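Learning to read my grandmother's letters

My grandmother wrote in a hand I couldn't read until last winter. She left a shoebox of letters, most of them from her own aunt, and the box sat in my closet for years because every time I opened one I got three words in and gave up.

The letters are in Hungarian, and I read Hungarian well enough. I grew up hearing it at the table and I can get through a newspaper. The trouble was the handwriting. The aunt's name was Piroska Barta, and she was taught to write in a village school where they drilled a slanted, looped script with a steel nib. Her n and her u are the same shape. Her s in the middle of a word looks like a plain upright stroke with a bump. She saved paper by writing down the page, then turning it sideways and filling the margins.

I started in April with the shortest one, a single sheet folded in four. I made myself copy it out letter by letter without trying to understand it. If I couldn't tell what a letter was, I put a dot. The first pass was more dots than anything else. I left it for two days, went back, and filled in maybe half. Words I hadn't been able to see at all came up when I knew what the words on each side were.

It was about a goose. The goose had been sold, the buyer had come back to complain that it was thin, and Piroska had told him that it was the same goose he picked. That is nearly the whole letter. At the bottom she asks whether the children's coughs are gone.

After that I had a sample of her writing that I trusted, and I made an alphabet from it. I took a sheet of lined paper and wrote each letter down the left side, then copied every form of it I could find across the row. She has 7 different ways of making a capital M. Some of them depend on what comes next and some seem to depend on nothing. The sheet is taped inside a kitchen cabinet door now and I still look at it, mostly for the capitals.

A few things that helped, in case anyone has a box like mine.

Dates and greetings first. People open and close letters the same way every time, so you can work out a good part of the alphabet from "My dear" and "with love" alone. Place names are good too, if you know where the family lived. Piroska wrote from Tirnholm for most of her life and from Druseck at the end, and once I could pick out the T and the D I had two capitals for free.

Work from a scan, but keep the real page next to you. I scanned everything at the library on a setting that was higher than I needed, and being able to enlarge a word is a big help. But some strokes that look like ink on the screen are creases. I spent an evening on a word that had an extra letter in it, and the extra letter was a fold.

Don't press the pages flat under books right away. Old paper that has been folded for decades can crack along the crease. I opened mine a little at a time over a week or so. One had already split and I left it as it was, in two sleeves.

Read aloud. She spelled a lot of things the way she said them, and there were words I stared at for a long time that made sense the moment I said them. My mother says her whole side of the family talked like that. I only ever heard it from my grandmother, and by then she had softened it.

I did ask for help once. Norbert Kelemen teaches an evening class in old handwriting, mainly for people doing family trees, and I went to four sessions. Most of the class was on church registers, which are a different problem. The oldest entry we looked at was from 1859, and it was in Latin with the names bent to fit. Norbert was patient with me and my goose letter. He told me I was reading too fast, and that I should cover the rest of the line with a card so I couldn't guess ahead. I was doubtful, but I tried it with an index card and my error rate dropped a lot. When you guess ahead you see what you expect. I had turned a "not" into a "now" in two separate letters and changed what she meant both times.

As for what is in them, it is ordinary. Prices, weather, who is sick. There is a dog called Medve who appears in almost every letter for several years and then stops appearing, and she never says why. There is a long quarrel with a neighbor over a plum tree on the boundary line. She is funny about it for the first few letters and then she isn't. In one she says the neighbor has sent his son over with a basket of plums, and she has not decided whether to eat them.

I had hoped for something about my grandmother as a girl. There is some. She had a doll she had named Fladia that she would not put down, and Piroska made a coat for it from the lining of a man's jacket. My grandmother never mentioned a doll to me. I asked my mother and she hadn't heard of it either. It's a strange thing to learn about a person I knew for thirty years, that she once had a doll with a good coat and everyone in the house knew its name.

I've done 40 letters so far. They're typed up with the Hungarian on one side and my English on the other, and I number the lines so that my cousins can tell me where I've gone wrong. One of them already has. I had Piroska buying a stove, and it was a shawl.

The English is harder than I thought it would be. She uses one word for tired that also means something like fed up, and I've put it a different way each time, depending on what kind of day she seems to be having. I may go back and make it the same all the way through. 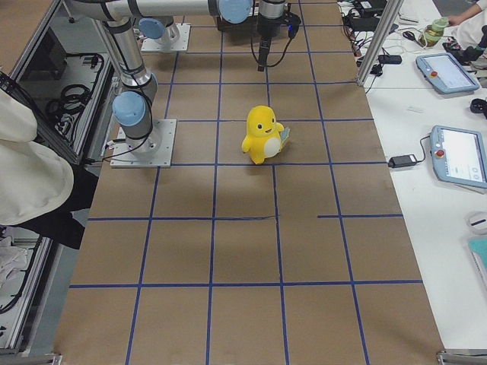

The next bundle is tied with kitchen string and the ink has gone pale brown, so I expect it to go slower. I'm going to start at the back of it, where the pages look a little darker, and put up the first few when they're typed.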